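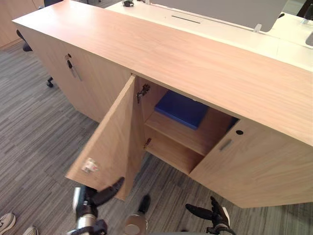

How long does it take to set up the cabinet routine?
Most sites finish in 70 minutes, including the slow practice run. Add more time if the robot has not been updated to the current release.

Section 6. Cabinet and Shelf Routines

This section applies to the Navura two-legged robot with the Skellach hand set. It covers teaching the robot to work with doors and shelves in an ordinary office. Complete the balance check in Section 5 before you start.

6.1 Before you begin

1. Unlock any door the robot will use. The routine does not handle keys.
2. Clear the floor in front of the cabinet. Move chairs back so that an open door can swing its full width.
3. Measure the inside depth of the shelf and enter it in the Kassa app under Storage > New Unit.
4. Assign one person to hold the stop remote. That person stays within reach of the robot and stands to the side, out of the path of the arms.

CAUTION: Do not lean on the cabinet or reach past the robot while the arms are powered.

6.2 Teaching the shelf position

1. In Kassa, select Teach > Shelf and choose the arm that will carry the item.
2. Walk the robot up to the shelf at creep speed. Both feet should be flat on the floor before the arm is raised.
3. Bring the item to the front edge of the shelf and tap Mark. Support a large box from the hand until its weight is on the board.

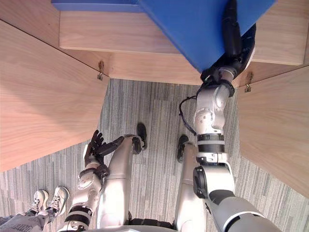 4. Tap Mark again when the item is fully on the shelf, then open the hand and lower the arm.
5. Save the position. Use a name other people on the site will recognize.

Note: Carpet with a deep pile can shift the foot reading. If Kassa shows code 2825, step the robot back and repeat from step 2.

6.3 Teaching the door

1. Select Teach > Door and pick the hinge side.
2. Open the door by hand to the widest angle you want the robot to use, and tap Mark.
3. Set the push speed to 20 percent for the first run. Let the finger come up to the free end of the door, well away from the hinges. 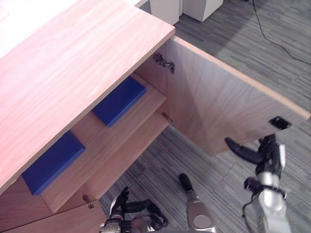 Leave the speed at this setting until the robot has closed the door three times in a row without a contact warning. After that you can raise it in small steps. Thin doors and doors with stiff catches may need to stay at the lower setting for good.

4. Save the door to the same storage unit as the shelf.

CAUTION: If the door binds, press stop. Do not pull the door against the hand.

For help with door settings, write to Sérgio Abreu at the Skivora support desk and include the Kassa log for the run.

Section last revised 26 February 2023.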